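Support > Broadcast Automation > Brivano Playout > Scheduled Sign-off and Sign-on

We use cookies to remember your region and product version. By continuing to browse you accept our cookie notice.

Filed under: Playout scheduling, Transmitter control, Station ID

Section 7: Configuring an overnight sign-off

Revised May 7, 2025

This section covers the automated closing and reopening of a single television service on a Brivano playout server. It applies to stations that shut down the programme feed overnight, either nightly or on selected nights. Stations that carry a filler loop or a relayed news channel overnight should use Section 8.

7.1 Before you begin

You will need:

– an operator account with Schedule and Transmission rights
– the sign-off and sign-on clips, already ingested and checked for level
– the address of the Gyamfi remote control unit at the transmitter site
– the station's approved closing announcement, in text form, for the log.

Check that the server clock is locked to the house reference. The clock indicator at the top right of the Status page shows green when locked. Do not build a sign-off event against an unlocked clock. Event times are stored in local time, and a later correction will shift every item in the block.

NOTE: Where daylight saving applies, load the changeover table before entering any recurring event. In the southern states the table should be confirmed each September. A sign-on event that falls inside the skipped hour will not fire.

7.2 Building the closing block

1. Open Schedule and select the service.
2. Choose New block, then Closing. The block opens with four empty positions: last programme, announcement, ident and carrier action.
3. Drag the last programme into the first position. Its end time becomes the anchor for the block.
4. Place the announcement clip in the second position. If the announcement is read live, insert a Live Source item and set its maximum duration.
5. Place the ident in the third position. The ident must carry the licensed call sign in both vision and sound.
6. Set the carrier action to Hold, Test signal or Off. See 7.3 for the differences.
7. Enter a post-roll of 20 seconds. The server holds black and silence for this period before the carrier action is sent.
8. Save the block and select Validate.

Validation reports missing media, overlapping items and any clip whose colour standard does not match the service. A block that has not been validated can be saved but cannot be armed.

If commercials are booked between the last programme and the announcement, add them as a Break item. Do not place individual spots in the announcement position. The traffic reconciliation report reads Break items only, and spots placed elsewhere will be returned as not aired.

7.3 Carrier actions

Hold leaves the transmitter on air with black and silence. Use this setting only for short closures. Many receivers will blank the display or report a lost signal during an extended period of black.

Test signal routes the internal generator to the output. Colour bars with a reference tone are selected by default. The tone can be replaced with silence, or with an audio source such as a co-owned radio service.

Off sends a shutdown command to the Gyamfi unit. The unit steps the power down in 2 stages and then confirms carrier off. If confirmation is not received, the server raises alarm 143 and reverts to Test signal.

CAUTION: Never select Off while a technician is working at the transmitter site. The restart sequence runs without local confirmation. Place the Gyamfi unit in Local mode and fit the lockout tag first.

7.4 Building the opening block

1. Choose New block, then Opening.
2. Enter the time at which the first programme is to start. The server calculates the warm-up command from this value.
3. Place the ident and opening announcement ahead of the first programme.
4. Set the retry count to 2. Higher values delay the alarm and are not recommended for unattended sites.
5. Link the opening block to its closing block. Unlinked blocks appear in amber in the weekly view.
6. Validate, then arm both blocks together.

The linked pair can be repeated nightly or on chosen nights from the Recurrence tab. To keep the service on air for a single night – an election count or a late sporting final, for instance – suspend the pair for that date. Deleting the pair removes every future occurrence and clears the alarm routing described in 7.6.

7.5 Assigning thumbnails to overnight items

Each item in the weekly view can carry a thumbnail. Thumbnails are for operator reference and are never sent to air. The server takes the first non-black picture by default, and for a closing block this often gives several items with the same station logo.

1. Select the item and open Properties.
2. Under Thumbnail, choose Import still.
3. Select a JPEG or PNG file and press Apply.
4. Refresh the weekly view on any other workstation that has it open.
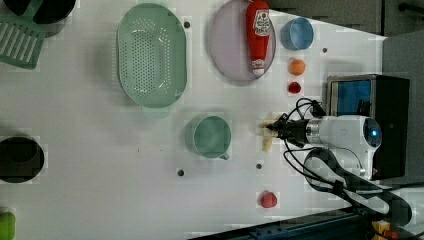
Figure 7-4. Imported still, colander and ketchup bottle.

Stills are cropped to the centre when the weekly view is set to Compact. Use Full width if the whole picture must be seen.

7.6 Alarm routing during closure

While a closing block is active, programme silence and black alarms are suppressed. Carrier, temperature and mains alarms remain active. If the station uses a Trarkar notifier, confirm that its overnight profile follows the same rule, as the notifier applies its own filters after the server.

1. Open Alarms and select Closure profile.
2. Tick each alarm that is to remain active.
3. Enter the on-call number and a backup number.
4. Press Send test and confirm receipt on both numbers.

7.7 Checking the log

After the first overnight run, open the transmission log and filter by Closing and Opening. Each carrier action should show a sent time and a confirmed time. A sent time with no confirmed time indicates a fault on the return path from the transmitter. Check the return circuit before arming the pair again.

Export the log as a PDF if your licence conditions require a record of hours off air. The export uses the service name entered under Station Details, so check the spelling before filing.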